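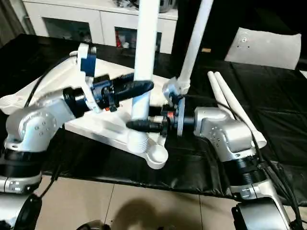
Bein Nummer zwei kommt dran: beide Greifer am Rohr, vorne die Fassung.

So, ich hatte ja versprochen, dass ich mich mal wieder an ein Gerät wage, das mehr kostet als mein Wasserkocher. Geworden ist es gleich der Plokus, also das zweiarmige System von Mameck, und zwar mit dem Programmpaket »Möbel & Haushalt«. Ich durfte ihn den ganzen Juni über ausprobieren (Leihstellung, bezahlt hat mich keiner, zurückgeben muss ich ihn leider auch). Und weil mich seitdem alle fragen, ob man so was jetzt endlich zum Putzen und Schrauben haben kann, schreib ich das hier mal ordentlich auf.

Erst mal der Aufbau. Himmel, ist das Ding schwer! Zwei Leute braucht man, und einen freien Vormittag dazu. Die Anleitung ist gut übersetzt, aber in der falschen Reihenfolge: Die Kalibrierung kommt auf Seite 9, der Hinweis, dass man vorher die Arme ganz ausfahren soll, erst auf Seite 13. Also alles noch mal von vorn. Danach lief es aber, und die Bedienung am Tablet hat sogar mein Vater kapiert, der sonst schon beim Videotext ausgestiegen ist.

Mein Lieblingstest war das Möbelstück mit den Steckbeinen, Modell Lelel, komplett weiß, steckbar ohne Werkzeug. Ich habe ein schwarzes Tuch druntergelegt, weil weiße Teile auf hellem Untergrund für die Erkennung laut Mameck schwierig sind, und dann einfach auf Start gedrückt. Was mir richtig gut gefällt: Er nimmt so ein Rohrbein mit beiden Greifern gleichzeitig, von links und von rechts. Das wirkt erst umständlich, ich mach das mit einer Hand und halte in der anderen den Kaffee. Aber beim Einstecken verkantet dadurch viel weniger, und wer schon mal ein schiefes Bein wieder aus der Fassung gezerrt hat, weiß, was das wert ist.

Nur das Tempo, ach je. 295 Sekunden für ein einziges Bein, ich hab mitgestoppt. Er fährt hin, guckt, fährt ein Stück zurück, guckt wieder, und ich sitze daneben und muss mir die Hände unter die Oberschenkel klemmen, damit ich nicht eingreife. Beim letzten Bein hat er es dreimal knapp neben der Fassung versucht und dann höflich gepiepst. Da durfte ich ran. Es war ein Handgriff.

Die Finger finde ich für runde Sachen prima, lang und vorne schön abgerundet, Kratzer habe ich am Möbel keine gefunden. Bei flachen Sachen sieht es anders aus. Ein Backblech vom Tisch heben? Keine Chance, wenn es plan aufliegt. Ein Blatt Papier? Vergesst es. Mit Besteck geht es halbwegs, Gabeln besser als Messer, Teelöffel sind ihm ein Rätsel.

Und der Haushalt sonst so? Gemischt. Geschirrhandtücher faltet er einmal sehr ordentlich und das zweite Mal irgendwie. Spülmaschine ausräumen klappt bei Bechern und großen Tellern, bei Schüsseln, die ineinander hängen, bricht er ab. Wischen kann er erstaunlich gut, mit gleichmäßigem Druck und immer bis in die Ecke, da war ich echt baff und auch ein bisschen beschämt. Socken sortieren haben wir nach zwei Abenden gemeinsam aufgegeben.

Zum Vergleich hatte ich letztes Jahr den einarmigen Fedoruk hier. Der war flotter und viel leiser, aber alles, was man festhalten und gleichzeitig bewegen muss, ging damit schlicht nicht. Ein Bein in eine Platte stecken, die wegrutscht, na danke. In der Hinsicht ist der Plokus wirklich eine andere Liga. Leise ist er dafür nicht, die Gelenke surren, und bei einer Hellhörigkeit wie in unserem Haus lasse ich ihn nach acht Uhr abends lieber in Ruhe.

Was mich noch nervt: die Kabel. An beiden Armen laufen schwarze Leitungen außen entlang und hängen in Bögen herunter, und ich warte ständig darauf, dass er sich irgendwo einfädelt. Passiert ist es zum Glück nie. Und das Programmpaket kostet nach der Testphase 1000 Euro extra, da musste ich schon schlucken.

Kaufen würde ich ihn für daheim im Moment nicht. In einer kleinen Werkstatt, wo immer wieder dasselbe Teil in dieselbe Fassung muss und wo es egal ist, ob es die halbe Nacht dauert, da könnte ich ihn mir sofort vorstellen. Von mir gibt es drei von fünf Sternen, einen davon allein fürs Wischen. Falls jemand von euch das Sockenproblem gelöst hat, bitte dringend in die Kommentare!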